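# How a Hand-Held Gripper Teaches a Robot to Pick Things Up

A robot arm doesn't know how to pick up a sock. It doesn't know what a sock is, or which way a sock will flop when you lift it by the toe. Somebody has to show it.

One way to show it is with a gripper that a person holds. It has two fingers at the front that open and close, and a handle at the back. You squeeze, the fingers shut. A camera is fixed to the gripper, so it records what the fingers are doing all the time. Later, a computer studies the recordings, and a robot arm with the same kind of fingers tries to copy them.

At the Trancombe shared workshop, Agustina Vergara and her group are building a set of these grippers. They call the project Trovik. Most of the parts are made of plastic on a 3D printer. The fingers take the longest to print, and the first pair snapped at the joint.

## Why practice on cloth?

Blocks are easy. A block stays the same shape when you grab it. Cloth and knitting change shape every time you touch them. If you pull one corner of a scarf, the rest of it slides, bunches up or folds over. A robot that can only grab blocks won't be much help with laundry.

Knitted things are also stretchy and full of small gaps. The tip of a finger can get caught in a stitch. The person holding the gripper has to learn to go slowly and close the fingers gently.

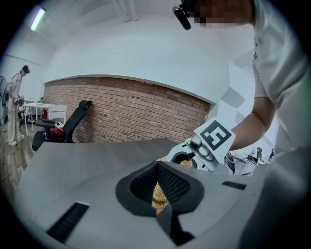
*Last changed: August 24, 2021*

The white gripper has its fingers down at the yellow knitting. Look at the square card on top of it, with the chunky black and white pattern. It is called a marker. A marker works a little like a name tag. Each one has its own pattern, and a computer that sees the pattern can tell which marker it is looking at.

The computer can also work out where the marker is. When the card is far away, it looks small. When it is tilted, the square looks squashed. By measuring the size and the squashing, the computer figures out where the gripper is and which way it points.

Try it yourself. Draw a square on a piece of paper and hold it straight in front of you. Now tip the top edge away from you. The far edge looks shorter than the near edge, even though you know they are the same. The computer uses that same clue.

## How many tries does it take?

A lot. The Trovik group wants around 200 recordings of each job before the robot arm gets a turn. If every recording were exactly the same, the robot would only learn one way to do it. So the person starts from a different spot, or crumples the cloth a new way first.

Mistakes can be useful too. If the cloth slips out and the person picks it up again, that recording shows the robot what to do after a slip.

## Building one

You need the printed parts, a spring, some small screws, a camera and a marker. The marker can be printed on plain paper and glued to stiff card. It has to be flat. A bent marker gives the computer wrong answers.

The next job on Agustina's list is a softer pad for the fingertips. The group has 3 kinds of rubber to test, and they hope to pick one in October.

## Words to know

**Gripper:** the part of a robot that grabs things, like a hand.

**Joint:** a place where two parts meet and can bend or turn.

**Marker:** a printed pattern that a computer can find in a picture.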